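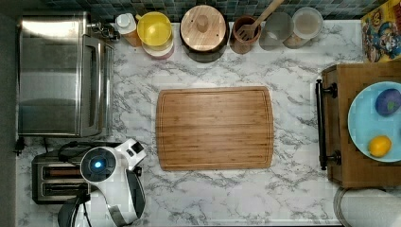 How long does it take to be approved as a foster carer with Matach?

Most households get a decision within 11 months of their first phone call. The home study takes up the largest part of that, and police and medical checks run alongside it.

Posted June 7, 2025 by the Matach carer intake team, Tirnamthorpe office

Do I need to own my home?

No. Renters are welcome. We ask for a letter from your landlord saying that a child may live at the address. A foster child over two needs a separate bedroom, or can share with one other child of a similar age if their caseworker agrees.

Can I apply if I'm single or working full time?

Yes to both. Single applicants name a backup adult who can step in if they are sick. If you work full time we'll talk about school-age placements first, as babies usually have family visits during the day.

What training is there?

The course is called Indetine and runs for 30 hours over evenings and weekends. It covers trauma, behaviour, record keeping and working with birth families. Couples must both complete it. The next intake closes in December.

Where is it held?

At Khalaf House, behind the library in Tirnamthorpe. There is street parking on the north side only. Online sessions are available for some modules – the first aid day has to be done in person.

Will I be paid?

Carers receive a fortnightly allowance to cover food, clothing and ordinary outings. It isn't a wage. There is also a one-off set-up payment of $300 when the first child arrives, which can go towards bedding or a car seat. Keep your receipts.

Can I say no to a placement?

You can. We ring with what we know about the child and you have time to ask questions. Declining doesn't count against you.

What about short breaks?

Respite care is one weekend a month – some carers only ever do this, and it's a reasonable way to start. The approval process is the same.

Who do I ring after hours?

Approved carers use extension 1561 for the on-call worker. New enquiries are answered on weekdays.

Sign up to our newsletter for information night dates. You can unsubscribe at any time.

14 shares | 2 comments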